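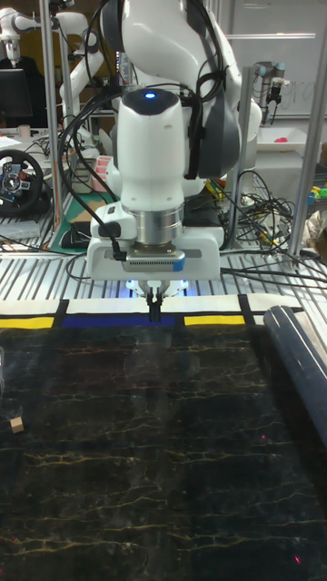 Pre-run inspection, gripper comparison cell, Hisirdale lab
Date: 2021-06-24
Inspector: Gualtiero Ruggiero
Procedure: Mindlow bench checklist, revision 5
Unit under test: parallel gripper, sample B (Rakum). Sample A (Lamptey) was inspected in January and is covered by its own sheet.

Status codes: OK, OK with comment, FIX, N/A.

1. Arm and mounting

1.1 Base bolts torqued and paint-marked: OK
1.2 Wrist flange seated, no gap under feeler gauge: OK
1.3 Flange screws, thread locker applied: OK with comment. Two screws were replaced when sample A came off. Same length and grade.
1.4 Joint brakes hold with power removed: OK
1.5 Payload and center of mass entered in controller: FIX. Controller still had the sample A values. Corrected before item 4. Re-check after any controller restore.

2. Cabling

2.1 Gripper cable fully seated at housing: OK
2.2 Slack at wrist sufficient for full rotation both ways: OK with comment. At the negative limit the loop comes close to the lower link. Wrist travel limited in software to 170 degrees each way until the cable is re-routed.
2.3 Strapping on lower link tight, no pinch at the joint: OK
2.4 Cables behind the table clear of arm travel: OK with comment. Clear at test speed. The right-hand bundle should be tied down before the next speed increase.
2.5 Connectors labeled both ends: FIX. Controller end only.

3. Stops and guarding

3.1 Emergency stop, pendant: OK
3.2 Emergency stop, bench: OK
3.3 Stop from teleoperation station: OK. Tested three times, arm stopped each time.
3.4 Neighboring arms parked and locked out: OK
3.5 Speed limit in test mode set to 114 mm/s: OK

4. Gripper function

4.1 Open and close, no load, 17 cycles: OK. No faults logged.
4.2 Fingers parallel at full close: OK
4.3 Fingertip wear: OK with comment. Slight polish on the left pad. Record again at 600 cycles.
4.4 Block pick, held over the table: OK

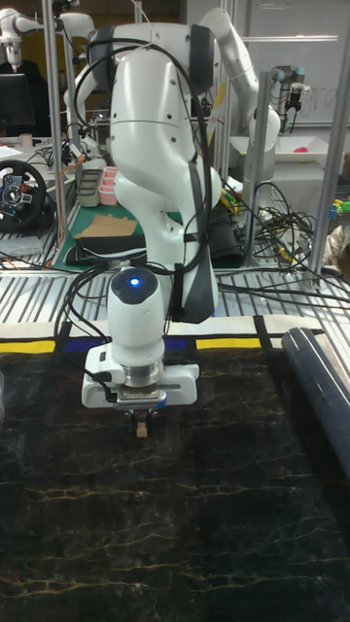

Item 4.4, sample B holding the beige block just above the tabletop.

4.5 Grip kept on loss of gripper power: OK with comment. Block stayed in the fingers for the full test period. Sample A let go under the same test, so the two results should not be pooled in the comparison table.
4.6 Release on command, block does not stick to pad: OK

5. Work surface

5.1 Surface flat and fixed: OK
5.2 Surface finish suitable for vision: OK with comment. The glossy top gives reflections that the wrist camera sometimes picks up as edges. Acceptable for grip tests. For camera trials, use the matte cover.
5.3 Items not needed for the run outside the reach envelope: OK

Open actions

1.5: save corrected payload file under the sample B name. G. Ruggiero.
2.2: re-route gripper cable, then remove the software limit and repeat item 2.2.
2.4: tie down right-hand bundle.
2.5: label gripper end.

Result: released for grip tests at test speed. Not released for camera trials or unattended running.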